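# How countries agree to look after old places

A monument is a building, statue or other structure that people want to keep because it tells them something about the past. Some monuments are 60 years old and some are more than 2,000. Most are looked after by the country they stand in. This page explains what happens when more than one country is involved.

## What is a treaty?

A treaty is a written agreement between countries. It has numbered parts called articles. Each article says one thing that the countries promise to do, or promise not to do.

A treaty about monuments usually covers these points:

- which kinds of places are protected
- who keeps the list of them
- what must not be done near them during a war
- how one country can ask another for help

A country joins in 2 steps. First, a person with permission from the government signs the treaty. This shows that the country agrees with the general idea. Later, the country confirms it, often after a vote in its parliament. The second step is called ratification (say: rat-if-ih-KAY-shun). The promises normally become binding after ratification, once the treaty has come into force.

## Who does the talking?

Diplomats do most of it. A diplomat is a person whose job is to speak for a country when it deals with other countries. They meet, read the draft aloud or on paper, and ask for changes. One word can take a whole afternoon — "must" and "should" look alike, but "must" is an order and "should" is only advice.

Interpreters sit nearby and repeat what is said in another language. Translators work on the written text, so that each language version means the same thing.
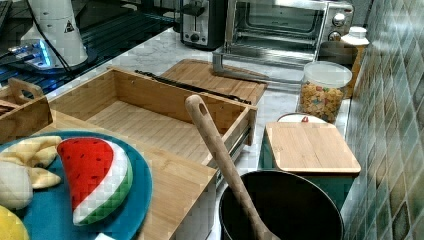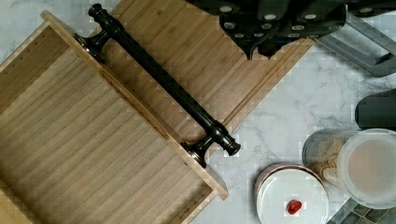

**What happens if two countries both say a monument is theirs?**

They can talk to each other directly, ask a third country to help them talk, or take the matter to an international court if both accept that court. Looking after the monument can carry on while the question is being settled, if both sides agree to it.

## Who checks?

Many treaties ask each country to send in a report every few years. The report says what condition the places are in and what work has been done. Inspectors may also visit. They measure cracks, take notes and compare them with older notes.

If a promise has been broken, the other countries can complain in writing, or raise it at the next meeting. There is no world police force that can make a country mend a wall.

## Words to know

**Article** — a numbered part of a treaty.

**Draft** — a version that can still be changed.

**Ratify** — to confirm a treaty after signing it.

**Heritage** — things from the past that people keep and pass on.

Text by Sheila Lightfoot. Checked by Pramila Negi, 2 November 2019.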